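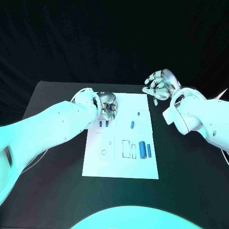 Felicidad Soriano, writing after last year's session, asked why a course on sports supplements spends its fourth week on creatine when most students arrive believing they already know the subject. Her remark has been kept at the head of these notes because the same point is raised in most years, and because the written work handed in afterwards suggests that the belief is often mistaken.

Sports Nutrition and Supplementation
Week 4: Creatine monohydrate
Notes to accompany the lecture of 12th February

1. What it is

Creatine is a compound made in the body, chiefly in the liver and kidneys, from three amino acids: arginine, glycine and methionine. It is also taken in through the diet, mainly from meat and fish. Most of the body's store is held in skeletal muscle, partly as free creatine and partly as phosphocreatine. People who eat no meat or fish usually have lower muscle stores and may show a larger response when they begin to take a supplement.

Creatine is not a hormone and should not be grouped with anabolic steroids. Students continue to make this error in the short-answer paper, and marks are lost for it.

2. How it works

Muscle contraction uses ATP. During very hard effort the supply of ATP in the muscle would run down within seconds if it were not restored. Phosphocreatine gives up its phosphate group to ADP, and ATP is formed again. The reaction is fast, needs no oxygen, and is controlled by the enzyme creatine kinase.

A larger store of phosphocreatine allows a little more work to be done in short, repeated bouts – a further repetition in a set, or a better-held pace in the later sprints of a series. Over weeks of training this extra work may lead to greater gains in strength and lean mass. There is much less reason to expect a benefit in a single long event at a steady pace.

3. Dosing

Two approaches are in common use.

Loading: 20 g a day, divided into four equal doses, for five to seven days, followed by 3 to 5 g a day.

Steady intake: 3 to 5 g a day from the start. Muscle stores reach much the same level, but take three to four weeks to do so.

The time of day matters little. Taking the dose with a meal is acceptable and may reduce stomach discomfort. Students should be able to convert between units without a calculator (1 g is 1000 mg) and should check labels with care, as capsules are often sold at 500 mg each and a daily intake of 5 g would then require ten of them.

4. Side effects and cautions

The most regular finding is a rise in body weight in the first weeks, much of it water. This may be unwelcome in sports with weight classes. Large single doses can cause stomach upset or loose stools.

Creatine breaks down to creatinine, and a blood test may therefore show a raised creatinine level in a person whose kidneys are healthy. Anyone taking the supplement should tell the clinician who orders the test. Persons with known kidney disease should not begin without medical advice.

The claim that creatine causes cramp or dehydration is not well supported by controlled studies.

5. Exercise for the seminar

The Reltdale data set is used again this year. It holds training records for 684 club athletes, of whom some 17 stopped before the second test. Before the seminar, please:

Read the methods section and note how the placebo group was matched.
Decide whether those who stopped should be left out of the analysis, and write a short paragraph in support of your view.
Compare the two product labels in the reading pack, Plirico and Fovimberg. State the daily dose each one advises and whether the form of creatine is named.

The second task is the one on which discussion will be based. Copies of the pack are held at the Samonte building, ground floor desk, and may be borrowed overnight.

6. Terms to know

ATP, ADP, phosphocreatine, creatine kinase, creatinine, loading phase, responder, washout period.

The washout period deserves attention. Muscle stores take four to six weeks to return to their former level after supplements are stopped, and a crossover trial with a shorter gap – several are cited in older textbooks – should be read with caution.

Week 5 will deal with caffeine. The July resit paper will include one question drawn from sections 2 to 4.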